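Kitchen cabinet

A kitchen cabinet is a piece of built-in furniture for keeping food, dishes and cookware off the counter and out of the dust. I've written a fair number of entries for this household encyclopedia, and this is the one I kept putting off, because everybody already knows what a cabinet is. Then I started reading up on them and lost most of August to it!

History

For a long time most kitchens had no cabinets as we'd know them. People had a pantry, a few open shelves, a dresser for the good plates and a table to work at. The freestanding cupboard with a work surface came next, and in the years after the First World War designers began lining the walls with matched units. The old village houses in Brastard, where I grew up, still have the in-between stage – one big painted cupboard, screwed to the wall by somebody's grandfather, and a row of factory units next to it that don't quite line up.

Framed and frameless

There are 2 main ways to build the box. A framed cabinet has a flat border of wood fixed to its front edge, and the doors hang from that. A frameless one skips the border, so the hinges go straight onto the side panels and you get a bit more room for drawers. Americans grew up with the first kind and Europeans mostly with the second, though you'll find both just about anywhere now. I have framed ones and I grumble about them every time I try to get the big roasting pan out.

Doors

The door is what people notice, so it's where the money tends to go. A slab door is one flat piece. A panel door has a border of rails and stiles with a thinner piece floating inside, free to swell and shrink with the weather without splitting anything. Dark stains come and go in fashion (mostly go, if you listen to real estate agents), and I'm fond of them. They hide fingerprints around the handle, and they don't hide flour at all.

Hinges

Old doors hang on butt hinges, set into the edge with a chisel and a lot of patience. Most newer ones use the cup hinge, which sits in a round hole bored in the back of the door and has screws for moving it up, down, in and out. Hanane Sqalli taught me to adjust mine: do the side-to-side screw first, shut the door, look, and only then touch the others. I'd been doing it backwards for years.

Cost

Prices are all over the place. My own small run of base units from Hollmann, a joinery shop in Stuselau, came to 1,330 before fitting, and my notes say I paid on 2/22/19. Refacing, where you keep the boxes and swap the doors, is usually cheaper if the boxes are sound. Check under the sink before you decide, as that's where the rot starts. 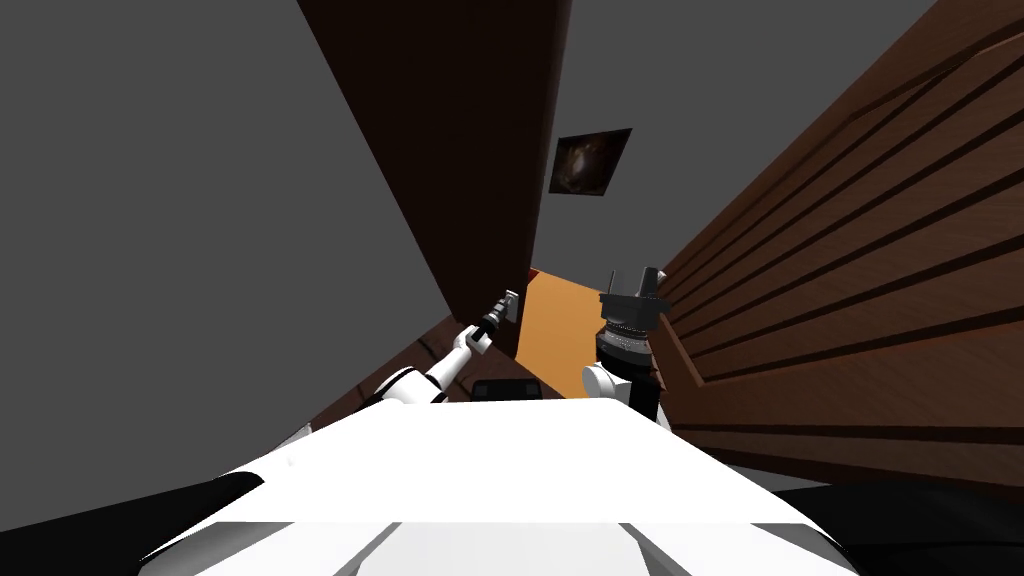

Kadir Sönmez: I'd add a line on shelf pins to the hinge section. Mine were the first thing to give out, long before any hinge did, and the replacements come in more than one diameter, so measure the hole before you go to the store.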